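Course Handout 4: Tolerance, Clearance and Fit
Introduction to Product Design, first-year sequence
Prepared by Etenesh Lencho

Reading for this unit: course reader, section 2. Students should have the reading done before the September workshop, as the drawing exercise depends on it.

1. Nominal size and real size

Every dimension on a drawing is a nominal size. It states what the designer wants. A finished part will always differ from that size by some amount, and the designer must decide how much difference is acceptable. The permitted range is called the tolerance. A shaft drawn at 200 mm with a tolerance of plus or minus 0.5 mm may be accepted at any length from 199.5 mm to 200.5 mm.

Tolerance is a property of one part. Clearance is a relation between two parts, and is found by subtracting the size of the inner part from the size of the opening that receives it. Students confuse the two terms every year, and marks are deducted for it in the written paper.

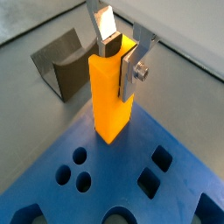

When both parts vary, the designer must consider the worst cases. The smallest clearance occurs when the largest permitted inner part meets the smallest permitted opening. The largest clearance occurs in the opposite case. Both values must be shown on the worksheet, with units.

2. Kinds of fit

A clearance fit always leaves a gap. A lid that lifts off a box by hand is a common case. An interference fit never leaves a gap: the inner part is slightly larger than the opening and must be pressed or driven in. A transition fit may turn out either way, depending on the two parts that happen to be paired. It is used where accurate location matters and light force during assembly is acceptable.
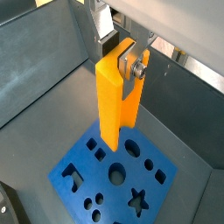

The choice of fit is tied to the choice of fastening. A pressed joint holds by friction and is difficult to take apart without damage, while a threaded joint can be opened and closed many times. Where a part is expected to wear or be replaced, the second is usually preferred. The round bolt with its hex head and washer, joining a yellow plastic piece to a silver metal bracket, belongs to this second group. In drawings of such joints, the clearance hole must be given its own dimension and must not be assumed equal to the bolt diameter.

3. Fit and the user

Fits in household goods are often much looser than a workshop would allow. The user does not measure; the user tries, turns the part and tries again. In the Kinoshita case in the reader, the designers of a child's stacking set began with tight openings and enlarged them after trials with younger children. The Ultiletti folding bed shows the reverse problem — a joint loose enough to assemble easily, and too loose to feel safe once assembled.

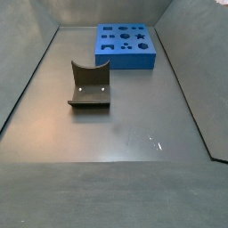
An opening also tells the user what belongs in it. Its outline should be readable before any part is brought near, and parts that must not be exchanged should differ in outline as well as in size. Shape sorters rely on this principle entirely. In the thick blue one shown with this section, the cutouts are set into a flat top face and the front is left plain, so that attention goes to the surface where the choice is made. Connectors, battery covers and keyed plugs follow the same rule, and students should look for it in the Datberg examples.

4. Assignment

Select two household objects that join or nest. For each, measure the mating parts, calculate the clearance, name the kind of fit, and state in one paragraph whether the fit suits its use. Drawings may be made by hand or by computer, but dimensions must be legible at normal reading distance. Work without units will be returned unmarked.

Calipers may be borrowed from the workshop desk until 4:00 p.m. and must be returned closed, in their cases.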